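Search this site Enter keywords Go

Print this page | E-mail this page

March
By the Coltstead Village History Group

How Oltov's families ended up in Coltstead: our new book is ready

I've been waiting a long time to write this one! Our group has finished its book on the people who left the village of Oltov and settled here in Coltstead, and it goes on sale this month at the village hall. It runs to 145 pages, it has fold-out maps in the back, and I can't stop picking it up and looking at it.

If you grew up here you probably heard some version of the story. Mine came from my grandmother, who said her people walked the whole way with a cow. I can't prove the cow. What we can show, from the parish books and the old estate letters, is that the first seven households came to work at the Barreto brickyard, on the flat ground by the river where the clay was easy to dig. The yard owner paid their first winter's rent and took it back out of their wages over the next two years (there are some very grumpy letters about that, and we've printed the best of them).

More families followed once the yard put in its second kiln. At the high point some 200 people in Coltstead spoke the Oltov dialect at home, and for a while the school had a teacher who could manage both languages. The church was harder to agree on. The newcomers wanted their own feast day and their own hymns, the older families wanted neither, and the priest wrote to his bishop so often that his letters fill a whole box.

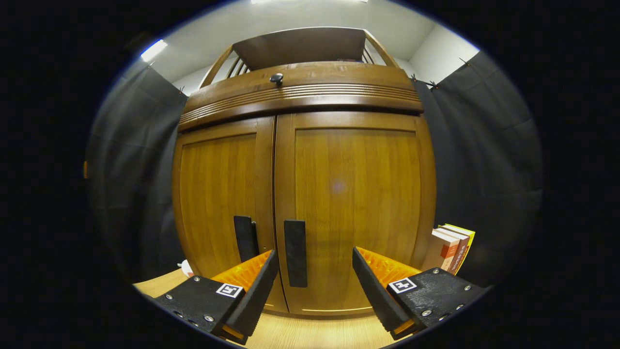
Paneled cabinet doors with black handles.

Then the clay ran thin. The brickyard cut its crews, and a lot of the men started taking the early train to the mills at Zomon, leaving before five in the morning and getting home after dark. Their wives and daughters kept the gardens going and sold cabbages, onions and plum jam at the Zomon market. I loved working on this chapter more than any other, mostly for the recipes. We've put in four of them, and I've cooked three. The dumplings take all afternoon and they're worth it.

We went through 932 entries in the baptism, marriage and burial books to build the family lists at the back. Spelling was a headache — one surname shows up five different ways, twice on the same page — so we've listed every version we found under one heading. If your family name came from Oltov, start there. And if we've got your great-grandfather married to the wrong sister, please tell me before the second printing.

The book also covers the street names, the two cemeteries and the long farmhouses on Lower Street, with their narrow ends facing the road and the barns strung out behind. A few are still lived in. Others have been changed so much that you'd need the old plot map to spot them, and yes, the plot map is in there too.

We're holding an open evening at the village hall to launch it, starting at 6:30 p.m. I'll give a short talk, there will be plum cake, and the parish map will be out on the big table for anyone who wants to find their family's plot. Bring old photos and letters if you have them! We can scan them while you wait and you'll take them home the same night.

Copies will be on sale at the door and afterward at the library desk. Newspapers and local radio are welcome to come along, and review copies can be picked up at the library during opening hours.

Print this page | E-mail this page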